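サポート広場 > ハードウェア > サーバー・ワークステーション > CPU交換・組み付け

中古サーバーのXeon E5を載せ替えたあと、メモリが一部認識されない

投稿者:nerikeshi_7

社内で検証用に使っている中古サーバーのCPUを、同じXeon E5系の上位モデルに載せ替えました。マザーボードはLGA2011の1ソケット構成、メモリスロットは8本で、すべて同じ容量のRegistered ECCを挿しています。

載せ替え前は8本すべて認識していました。載せ替え後は電源が入り、BIOS画面まで進みますが、認識されるのは6本だけです。見えていないのは同じチャネルに属する2本で、モジュールを他のスロットと入れ替えても、見えない位置は変わりません。

実施済みの内容は次のとおりです。

・CMOSクリア(コイン電池を外して放置、その後ジャンパーでも実施)
・メモリの抜き挿しと、接点の乾拭き
・CPUクーラーの付け直し1回
・BIOSは載せ替え前に最新版へ更新済み

ソケットのピンは肉眼で見た限り曲がっていません。CPUは中古品で、販売店のNervilleからは動作確認済みと聞いています。元のCPUは手元にあります。次に確認すべき箇所を教えてください。

回答者:Kulap Thammasiri

症状がモジュールに付いて動かず、スロットの位置に固定されているので、メモリモジュール自体は除外してよいと思います。E5系はメモリコントローラーがCPU側にあり、4チャネルの配線がソケットのピンを通ります。1チャネル分だけ落ちる場合、経験上は次の順で疑います。

1. クーラーの締め付けの偏り
LGA2011は接点が多く、ヒートシンクのねじを片側だけ先に締め込むと圧力が偏り、特定チャネルだけ接触が甘くなることがあります。いったん全部緩め、対角の順に少しずつ、止まるところまで締めてください。トルクの指定値は機種のサービスマニュアルにあります。手元になければ、最後に力任せの増し締めをしないことだけ守ってください。

2. CPU裏面のパッドの汚れ
中古のCPUでは裏側にグリスが回り込んでいることがよくあります。無水エタノールを含ませた毛羽の出ない布で一方向に拭き、完全に乾かしてから載せます。綿棒は繊維が残るので私は使いません。ソケット側は拭かないでください。ピンを引っかけます。

3. ソケットのピン
正面から見て整って見えても、高さだけ低くなったピンは見落とします。部屋を少し暗くし、LEDライトを横から低い角度で当て、ルーペで列ごとに反射を見ます。向きを90度変えてもう一度見てください。反射点の並びが乱れている箇所があれば、そこが候補です。

切り分けとしては、先に元のCPUへ戻すのが早いです。戻して8本見えるなら、ピンの可能性は下がり、新しいCPUか取り付け状態が残ります。戻しても6本のままなら、作業中にソケット側に何かあったと考えます。

作業時は電源ケーブルを抜き、待機電力のLEDが消えるまで待ってください。CPUの脱着では固定レバーが2本あり、開ける順番と閉める順番が逆です。レバー付近に刻印があるので、それに従ってください。

回答者:tanuki_rack

BIOSを一つ前の版に戻したら直ったことがあります。機種は忘れました。あとメモリは電圧の低いタイプと混ぜるとだめだったような。

質問者からの返信:nerikeshi_7

元のCPUに戻したところ、8本すべて認識しました。メモリは全部同じ型番なので混在はありません。BIOSは戻していません。

新しいCPUの裏面を確認すると、端に近いパッドに薄くグリスが付いていました。指摘の方法で拭いて載せ直し、対角に締めたところ、現在は8本見えています。拭いたことと締め直したことのどちらが効いたかは分けて確認していません。メモリテストを一晩回す予定です。

追加で一点だけ。ソケットの保護カバーを紛失しました。CPUを外したまま保管する場合、代用品はありますか。

回答者:Kulap Thammasiri

代用品は勧めません。テープや厚紙は、外すときにピンを持っていくことがあります。カバー単体は中古部品店で扱っているので、ソケットの名称で探してください。届くまでは外した方のCPUをソケットに載せ、固定金具を閉じておくのが一番安全です。CPUがそのままカバーの役目をします。クーラーも載せる予定がないなら、ヒートスプレッダーのグリスは拭き取っておくと埃が付きません。

メモリテストでは、エラーの件数とあわせてBMCのイベントログも見てください。ECCで訂正できた分は、テスト画面に出ないことがあります。訂正可能エラーが同じチャネルに集中して記録されていたら、接触がまだ不完全です。その場合は電源を落とし、クーラーを外すところからやり直しです。ログは先に消去しておくと、載せ替え前の記録と混ざりません。

関連するトピック

・LGA2011のクーラーのねじが途中から空回りする
・Weerakoon製ラックレールが奥行きの短いラックに入らない
・コイン電池の交換後に時刻が毎回リセットされる
・Dirnsteadの電源ユニット、待機時だけファンが回り続ける
・Registered ECCとUnbuffered ECCの見分け方
・Trekuraの静電気防止マットの接地の取り方
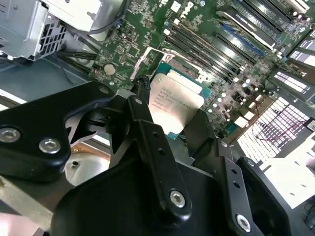
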